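# Pristby Allotment Society – August meeting, minutes as I scribbled them 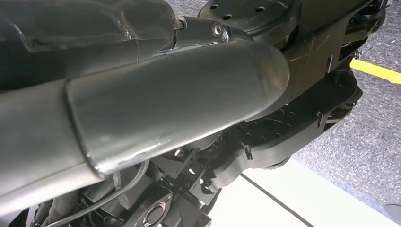

We started at 7:10 pm because the hall door was sticking again, and I'd only just found a pen when the water question came up (it always comes up first!). The meter at the top gate reads 2662 and it read 1298 when the season opened, which made a few people whistle. I said I didn't think it was a leak, just a hot June and a lot of new raspberries. The meeting wants the top trough replaced before next spring. We argued happily about the finish for far too long – half the room wants bright galvanized and the other half wants something duller, a gunmetal gray like the curved piece in the picture at the top of these minutes, with soft highlights along the top. I'm firmly in the gunmetal camp and I'm writing the minutes, so there it is in print. No vote taken. I'm to get prices for both.

## Last month's minutes

Read and agreed, with one fix. I'd written that the lower path was "finished." It isn't finished, it has bark on it as far as the second bend and then it's mud. Changed to "started."

## Waiting list

We have 19 names on the list now, and three of those have moved up since July because of the Langat Lane plots being split. I sent letters to all three. Two said yes the same day, and the third wants to come and look at the soil first, so I'll walk them round one evening. Somebody asked if we could split more full plots into halves. I love this idea, personally – my first half plot was plenty and I still lost the beans – but the people with full plots next door worry about parking. We'll try it on the next two that come free and see how everyone feels by winter.

## Seed potatoes and onion sets

The group order is going to Ilska again. Last year's first earlies were lovely, last year's onion sets were a bit of a mess (mine bolted, and so did everyone's on the east side). We agreed to order the potatoes as before and get half the onions somewhere else. Forms will be in the tin in the shed. Please, please write your plot number on the form as well as your name! I spent a whole evening last winter matching up handwriting and I don't want to do it again.

## The shed

It needs a roof. We knew this. The felt has lifted along the back and the rain comes in right over the shelf where the netting lives. One plotholder has offered leftover roofing sheets from a garage job and we said yes very quickly. Work morning to be set once the sheets have been measured. Bring gloves and a flask, I'll bring the flapjacks.

The shared mower is back from repair and starts on the second pull. The strimmer is still away. If you borrowed the long-handled loppers, could they come home? I checked the hook again before the meeting and still no loppers.

## Open afternoon

A good one, I thought. Nearly 40 visitors, and we sold out of jam before three, so next time we need more jam and fewer marrows. The Godbridge gardeners came over with a table of succulents and have asked us back to theirs in September. I'd like a few of us to go, partly to be neighborly and partly because I want to see their compost setup, which I've heard described at length and can't picture at all. There was a long chat about whether to charge for tea next year. The feeling was to leave a donation jar out and keep it friendly.

## Bonfires

Same rule as before, none until October, and only after dusk. There was smoke over the houses twice this month and we had a (very polite) note through the gate about it. I've answered it and said sorry on behalf of all of us. The rule is going back up on the noticeboard in bigger letters.

## Anything else

- The blackberries along the railway fence are for everyone, so leave some for the next person.
- Wasps' nest near the lower tap. Use the top tap for now.
- Somebody left a very nice blue thermos on the bench. It's on the shed windowsill.
- Hose ban stays as it is, cans only before 6 pm.

## To do

- Me: prices for the trough, both finishes. Walk round with the new person.
- Plots 6 to 9: finish barking the lower path, bark is by the gate.
- Whoever has the loppers: loppers.

We wrapped up at 8:45 pm and locked up on the third try. Next meeting is in September, same hall, and I'll post the time on the board once the hall gets back to me.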